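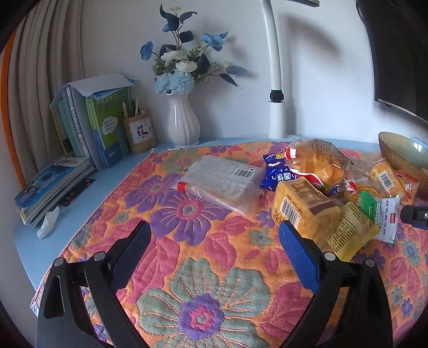

*Orange floral cloth, light blue table.*

# Zulurbridge Long Table: your questions

The Long Table is back in June, all the way down Kyei Street from the bridge to the old chapel. If you've never been, it's a bring-your-own lunch at one very, very long row of tables, and we love it. These are the things people ask us most.

### Do I need a ticket?

No, but you do need a place. Places are free and you book them by the table, so get your friends or neighbours together first and send us one form between you. There are 1,000 places this year, and last June they had all gone by the middle of May.

### I'm coming on my own. Is that all right?

Very much so! Tick "seat me with others" on the form and we'll put you on one of the mixed tables near the chapel end. They tend to be the noisiest and the last to pack up.

### What do you provide?

Tables, chairs, drinking water, bins and shade over the middle stretch. Everything else comes with you: food, plates, cutlery, glasses, something to put on the table. Each table is 4 feet across, wide enough for plates on both sides and dishes down the middle.

### Does my tablecloth have to match anything?

Please don't let it. The best bit of the whole day, for us, is standing on the bridge just before noon and looking down at stripes next to gingham next to somebody's enormous flowers. Old curtains are fine. So are bed sheets. Bring clips or pegs, as the wind comes straight up the river and it has had more than one trifle over.

### Can I cook on the street?

No barbecues, camping stoves or anything with a flame, candles included. Bring hot food in a flask or a well-wrapped pot. The Lukier bakery opens its back kitchen from 11 until 1 for warming things through, and there's usually a queue (a cheerful one).

### What sort of food do people bring?

All sorts. Cold roast chicken, rice dishes, big tomato salads, samosas, cheese and pickle sandwiches, a whole poached salmon one year. Sharing with the next table is how most people end up with pudding. If you're passing food along, write what's in it on a bit of card, especially nuts, sesame, milk and eggs.

### Are dogs allowed?

Yes, on short leads and under the table. Bring them a bowl.

### How do I get there?

Kyei Street is closed to traffic from 8 in the morning. Park at the Dandlow field and walk over the footbridge, which takes roughly ten minutes with a full cool box. Blue badge parking is behind the chapel, and step-free tables are at that end too. Mention it on the form and we'll save you one.

### What if it rains?

Drizzle, we carry on. For proper rain we move into the Dandlow barn, which is a squeeze but great fun. We decide by 7 on the morning and put the answer on the front page of this site.

### Where does the collection money go?

Buckets go round after pudding. Last year's came to £1,785, and it paid for the new benches by the river. This year we're collecting for the paddling pool.

### When does it finish?

Lunch starts at noon and we need the tables clear by 4. Please take your rubbish and your leftovers home, and have one last look underneath for spoons.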